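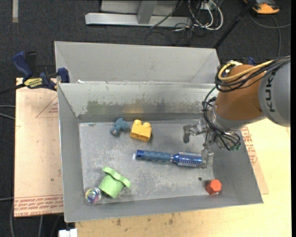
Netau mobile build: where we are at the end of January

Hi Leonie, the January update, a bit later in the month than I'd hoped. Wen-hsiung has read it through and added his bits on the servers.

The good news first. Chapter two of Netau is playable from start to finish on both phones and tablets, and all 42 puzzles are in. A few still have placeholder sound (you'll know the lighthouse one when you hear it, sorry!) but nothing blocks you from reaching the end.

Soft launch numbers

We had 3399 installs in the test region and 1113 of those players finished the tutorial. I'd wanted more. Most of the drop happens at the rope bridge, where we ask people to drag with two fingers before they've even got used to one, so I've cut that step and moved it to level six. The new build went up at the weekend and I don't have figures for it yet.

Crashes

Wen-hsiung closed 97 bug reports, mostly older Android phones running out of memory when you rotate the map. Two are still open, both to do with cloud saves - one of them wipes your hat collection, and players have been quite cross about it.

Money

We're on budget apart from translation. The Bimomholm quote came in higher than planned, so I'd like to drop Danish until after release and keep German and French. Could you let me know if the fund is happy with that?

Next month

Finish the sound, fix the saves, and get the daily challenge in front of the Hirkham playtest group. I also want to try it without the pop-up asking for a rating after level three. I find it annoying and I wrote it.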